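How a Robot Hand Picks Up a Box
From the Zasside "Ask Us How" pages for curious kids
Written by Lina Azar

Try something for me before you read any further. Find a small box somewhere in your house. A tea box is good, or a box of crayons, or whatever is closest (ask first if it belongs to your brother). Put it on the table, standing up tall. Now pick it up.

Easy, right? You probably did it while you were still looking at this page. But your eyes had to find the box, your brain had to decide where your hand should go, your arm had to carry your hand over there, and your fingers had to close just enough so the box didn't slip and didn't get squashed. You did all of that in less time than it takes to say "tea box," and you have been practicing since you were a baby!

At Zasside we make a kit called the Pasell. It is a robot arm with a hand on the end, and it comes with the computer programs that tell it what to do. People who run packing rooms and small warehouses can rent one or buy one, and it helps them move boxes from a moving belt into trays. Kids write to us about it all the time, and the letter that got me started on this page came from a reader named Jad Obeidat, who asked, "Does the robot know what is in the box?" I love that question, and I promise we will get to it.

First, the arm

Put your own arm out in front of you. You have a shoulder, an elbow and a wrist, and between them you have long straight parts that don't bend at all (it would be very strange if they did). A robot arm is built in much the same way. The long parts are called links, and the places where it bends or turns are called joints. Inside each joint is a motor, and when the motor turns, the arm moves.

Our kind of arm is called a collaborative robot, and since that is a mouthful, most people just say "cobot." Collaborative means working together. A cobot is made to work in places where people are close by, so it is usually slower than the giant robots that build cars, and it is designed to stop if it bumps into something. Grown-ups still have to set it up carefully and check that it is safe, every single time, and it is never a toy.

You will see cables on a robot arm too. Some carry electricity, and others carry messages, a little like the nerves that run down your arm and tell your fingers to wiggle. They have to be fastened so that they don't get caught on anything, but they also need enough slack for the arm to bend. Ziad Saab, who puts our arms together, spends a surprising amount of his day thinking about slack.

Then, the hand

Lots of robots don't have hands with fingers. Some have a suction cup, which works like the sticky cup on a bath toy, and some have two flat pieces that squeeze together like a clothespin. Those are very good tools, and for plenty of jobs they are all you need. The hand on the Pasell has fingers that can curl, which helps when one box is big and the next one is small, or when a box is standing up on its end.
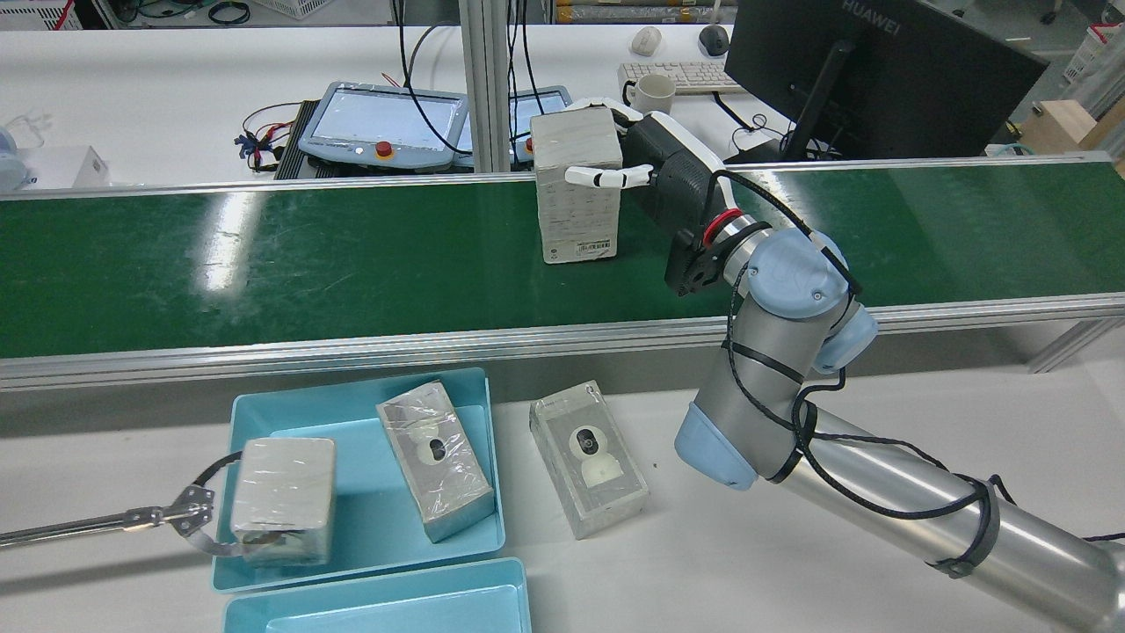 The robot hand gets a grip on a plastic-wrapped box on the green conveyor belt. Can you find the blue trays?

Look at where the fingers are. One curls around the front of the box while others press along the top. Try it with your tea box! If you only press on the top, you can't lift it at all. You need to hold it from more than one side, and you need just the right amount of squeeze. Too little and the box slides away. Too much and you get a dent, and then somebody opens their package and is sad.

Plastic wrap makes it harder, by the way. It can be slippery, and it is shiny, so light bounces off it. A shiny belt does the same thing. You know how hard it is to see through a window when the sun is right on it? Cameras have that trouble as well, and when a robot uses a camera to find a box, a bright streak of light can fool it about where the edge is.

How does it learn?

Robots can be taught in different ways. One way is to use a teach pendant, which looks something like a chunky tablet, with a screen and often a big red button for emergencies. There are teach pendants behind the belt in the picture, so see if you can spot the red button on one of them. A grown-up can use the pendant to move the arm to a spot and tell it, "Remember this place." Then they move it to the next spot and do that again.

That works beautifully if the box is always in the same place. Boxes on a belt hardly ever are. They come along crooked, or lying flat, or leaning on a neighbor. So we also let the robot practice with many examples, almost 1,000 of them for one kind of box, and little by little the program gets better at choosing where the fingers should go. Naledi Buthelezi keeps our practice notebook, and she tells me that grab number 205 on her very first list just says "dropped it, tried again." I think that is a fine thing to write in a notebook.

So, does it know what is in the box?

Back to Jad's question. The answer is no, not the way you would. If you see a box with a picture of a camera printed on it, you think, "Oh, there's a camera in there!" You might wonder what it takes pictures of and who is going to get it. The robot doesn't wonder. Its program may be set up to match a printed picture or a label with the right tray, but that is matching, like the card game where you look for two that are the same. If you put a banana inside a camera box, the robot would carry it along very politely and never suspect a thing.

Is it hard to have one at work?

Parents and teachers sometimes ask us this one, so you can read this part to them. The Pasell kit comes with the arm, the hand, a teach pendant and 2 days of lessons for the people who will use it. They need a sturdy table, a belt or a shelf for the boxes to come from, and trays for the boxes to go into. They also need patience, because the first week is usually a lot of adjusting.

There are things it isn't good at, and I would rather tell you than have you find out. It doesn't like floppy bags. It gets muddled when boxes are heaped in a big pile. And it can't decide that a crushed box ought to be set aside unless somebody has taught it what crushed looks like.

Something to do at home

Play robot with a friend! One of you is the robot and closes both eyes. The other is the programmer, and may only use short instructions, such as "hand left," "hand down," "close fingers" and "stop." See if the robot can move the tea box from the table into a bowl. Then trade places. Make sure the table is clear of anything hot or breakable before you start, and please don't use the good bowl.

Words to know

Link: a long, stiff part of a robot arm.
Joint: a place where the arm bends or turns.
Conveyor belt: a moving belt that carries things along.
Teach pendant: the control you hold to teach a robot where to go.

Have a question of your own? Ask a grown-up to help you send it to the Zasside "Ask Us How" desk. Next time Xuân Cao will be answering one about whether robots get tired.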